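Participants wanted: predicting grasp outcomes from simulated camera views
Posted Jul 22, 2019

The manipulation group at Genden is looking for 20 people to take part in a study of how well human judgment matches a learned grasp predictor. The study is run by Mārtiņš Luik and uses Plistia, our kitchen simulator.

Over the past year we trained a model, Utisel, to score a grasp before the fingers close. It does well on boxes and bottles and poorly on low, round objects with a smooth top. We want to know if people make the same mistakes when they are given the same views — and only those views.

You will work through 886 short trials over 3 sessions. In each one you get still views of a kitchen counter and rate how likely the arm is to pick up a named object. Some views are wide and some are from close to the gripper.

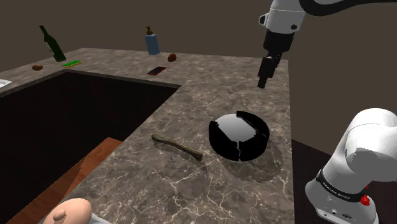
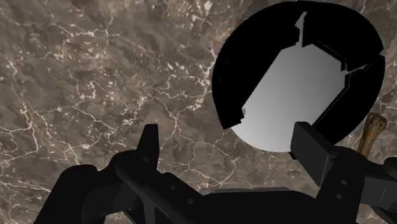
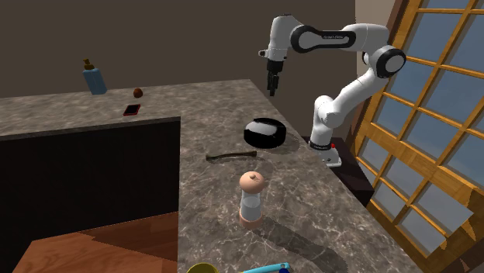

All three are simulator renders with a marble counter and a black two-finger gripper.

Do I need to know anything about robots to take part?
Experience is not required. The first session starts with a practice block, and the ratings use a plain scale from "very unlikely" to "very likely."

Who can apply
Adults with normal or corrected vision who read English comfortably. We would like a mix of people who have worked with robot arms and people who have not. If you took part in the earlier Fung pilot, you are not eligible for this one, as some of the objects are the same.

What is involved
Sessions are held in our building, on our screens. Each lasts under an hour with a break in the middle. You can choose your own times, but please leave at least a day between sessions. We record your ratings and response times. We do not record video or audio, and your name is stored separately from your answers.

Payment
You are paid after each session. If you stop early, you keep what you have been paid up to then — there is no penalty for leaving.

How to apply
Write to Mārtiņš Luik at the group's address with "grasp study" in the subject line. Tell us which days suit you and if you have used a robot arm before. We have 11 places left for people with no robot experience. Sign-up closes at the end of July.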